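3.2 Coleta de demonstrações

As demonstrações foram obtidas por teleoperação, com um operador por sessão. A tarefa consiste em montar um hambúrguer de brinquedo na bandeja central, retirando as peças dos suportes laterais. Foram registrados 201 episódios, um dos quais foi descartado por falha de sincronização entre os fluxos de vídeo; os 200 restantes compõem o conjunto Sodwood. A disposição inicial dos ingredientes é a mesma em todos os episódios (Figura 4). 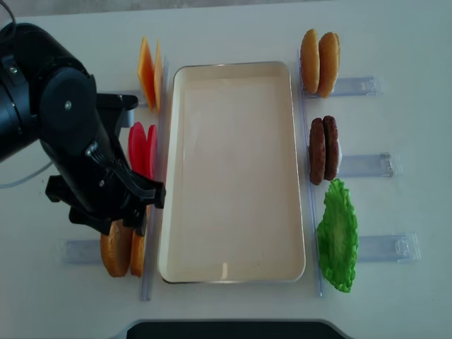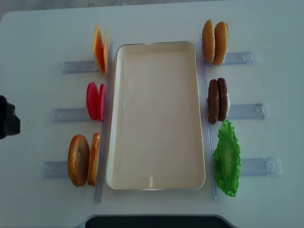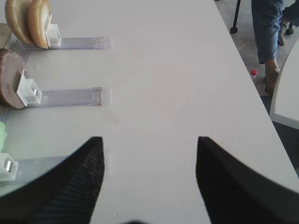
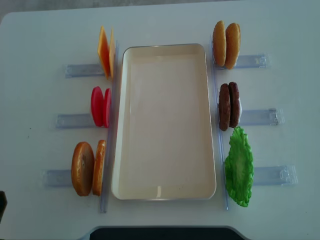 Figura 4. Posto de montagem com os ingredientes apoiados em pé. Primeira, segunda e quarta imagens: câmera fixa, bandeja vazia. Terceira imagem: câmera do punho.

O comprimento máximo de episódio foi fixado em 622 passos. Trechos sem comando do operador no início da gravação foram removidos antes do treinamento. As anotações de subtarefa seguem o protocolo de Setiawan e Halás e delimitam aproximação, preensão, transporte e liberação de cada peça. Episódios com queda de peça foram mantidos quando o operador concluiu a recuperação sem intervenção manual.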